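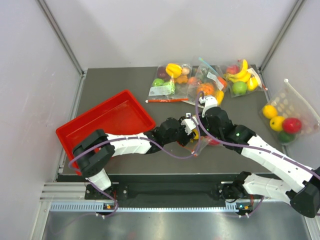 **Is the Clidbridge two-arm kit any good for bagged stuff?**

Posted by Neusa Camargo, May 25, 2021

Hi all. I run the packing side of a small grocery box business and I've been offered a Clidbridge twin-arm kit on a 3 month trial. Sales bloke was lovely, but every demo he showed me was with hard boxes. Most of what we move is fruit in bags — clear plastic, some netting — and it all goes into trays. I've set it up with toy fruit so I'm not bruising real plums while I learn.

My trouble is the plastic. The arm that's holding a bag is mostly fine, but when the other one comes in near it I get nervous, and I've had 17 drops this week. Should I be paying extra for the Tarow soft fingers, or is it me? And do the cables need to be tied up better than they come?

**Gheorghița Cârstea**

We've had the same kit since December and I'd say keep your money for now. The standard fingers will hold a thin bag if you grab it up high, where the plastic is bunched, and leave the fruit to hang underneath. Grab it round the middle and the fruit rolls, the weight shifts and down it goes. I lost a whole afternoon to one bag of lemons before I worked that out!

Slow the second arm right down when it's near the first. Ours came set to 41 percent for the shared area in the middle and I thought that was still too quick, so I dropped it and most of my bumps went away.

Mesh is its own headache. The netting catches on the fingertips when they open, so have the arm lower the bag until it's sitting on the tray floor, then open. I still get the odd one that hangs on.

Cables, yes. Leave enough slack at the elbows for a full reach, then clip the rest. I run both arms out to their furthest corners by hand before I trust it.

**Ciobanu_Vila**

Got the Tarow fingers, paid $741 for the pair with postage. Good on loose apples, no better on bags in my shed. Ask if they'll lend you a set for the trial — they did for my brother-in-law. Can't help with the cables, mine are a mess.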